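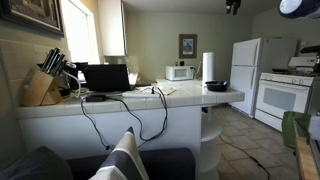 Punus is my notes on keeping a tiled kitchen counter in good nick, written up as a folder of plain text files so that anyone with the same sort of counter can pinch them. It began as one long list on my phone and grew. Tiles are lovely to look at and a pain to look after, and most of the advice I found was for bathrooms, where you don't chop onions. Mine is the white one with the row of thick rounded tiles along the front, and it does every job in the house - the knife block lives at the left end, and the middle is where the laptop and the power strip go when I'm typing up. So the notes cover a counter that gets used for everything, crumbs and chargers included.

What's in the folder

grout.txt - cleaning, patching and sealing the lines. The longest file, 700 words, and the one I'd read first.
edges.txt - the rounded front tiles, which chip differently from the flat ones and are a nuisance to match.
clutter.txt - what I let stay on the tiles and what goes back in a drawer. Very much my own opinions!
log.csv - my cleaning log, 113 rows, one for each time I did a proper scrub. Columns are month, product, minutes and a remark.

How I filled in the log

I wrote each row the same evening, before I'd forgotten what I used. Minutes are from the oven timer. Where the timer had been pinched for actual cooking I left the box blank, so please don't read a blank as a nought. The remarks are a bit of a mess (one of them just says "never again") and I've only tidied the spelling.

Two products come up a lot. Skeltden is the grout paste I used for patching, and Flokari is the soft brush I bought in October after ruining two toothbrushes. The Hallgrímsson sealer appears in the later rows only, so if you want to compare before and after, sort by month and look for the first mention.

Things to watch out for

It's one kitchen and one pair of hands. I scrub harder when I'm cross, and there's no column for that. My water is hard as well, so yours may leave fewer marks than mine does. I haven't tried any of this on unglazed tiles or on stone, and I'd test a corner first if that's what you've got.

Before you wet anything, unplug and lift off every lead and adapter. Then do the crumbs with a dry brush - wet crumbs go straight into the grout and stay there.

Using it

Copy it, change it, print it and stick it inside a cupboard door. If you add rows of your own, put them in a separate file and keep the same column names. Corrections are very welcome, especially for edges.txt, where I still haven't found a decent way to fix a chip on the curve.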